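Filed under: Workshop & Bench Setup > Work surfaces

tern_lab
I run phone refurbishing on two small tables pushed together. Total span suits me, but there is a straight seam right across the working area and small screws end up in it. I have tried masking tape (lifts after a week) and a silicone mat (too grippy, phones don't slide when I want them to). Is there a filler or strip that sits flush and can be removed later? Tops are matte, light beige, from Irumano. I'd like to keep them usable as separate tables.

oxbow7
Clamp first, fill second. Most of the gap is leg height. Level both tables, pull them together from underneath with two clamps, then check the seam with a feeler gauge. If you still lose screws after that, use removable glazing putty, scraped level with a plastic card.

grommet_h
Disagree on putty. It picks up dirt and goes gray within a month, and it will crumble the first time someone leans on one side. Vuvby sells a flat joining strip for tables like these. It screws to the underside, so the top stays clear.

tern_lab
Would the strip close the gap or just hold it?

grommet_h
Holds it. The gap is whatever you set when you tighten the screws. Mine have not moved since March.

oxbow7
Which means new holes in the underside, and he wants to separate them later. Clamps leave no holes.

pallasite
Side question. Why are screws loose on the surface at all? Bag them by job. I use a Plokitz tray for the parts that are open and a clear bag for everything else, and the seam stopped mattering.

tern_lab
They are bagged until I need them. The problem is the 7 or so minutes when they are not. Current layout, with the phone and case near the middle and the bag kept back toward the far edge:
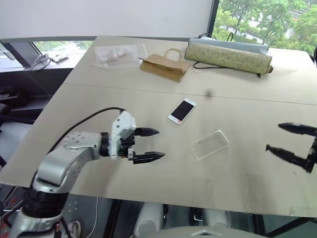 Two sections, seam running across. Phone screen up, clear case next to it, metal parts in the bag.

oxbow7
That seam is thin. I expected worse. I would not fill it. Clamp and leave it.

grommet_h
Agreed for once. What is the dark smudge just above the seam? If it is adhesive residue, get it off before you put screens face down there.

tern_lab
Haven't tested it. The gray marks are scuffs, I think. Isopropyl tomorrow.

pallasite
Test a corner first – some matte coatings go shiny where you rub them. For scuffs I used a Guerra 3000 grit pad, wet, very light pressure. It does change the sheen slightly.

grommet_h
I would not put any abrasive on a matte top. You trade a scuff for a polished patch, and the patch is easier to see.

pallasite
At 3000 it is barely cutting. Mine has had it done twice.

tern_lab
I'll leave the scuffs alone. Going with clamps, and a narrow strip of thin felt under the open parts. Will report the gap measurement when I have it.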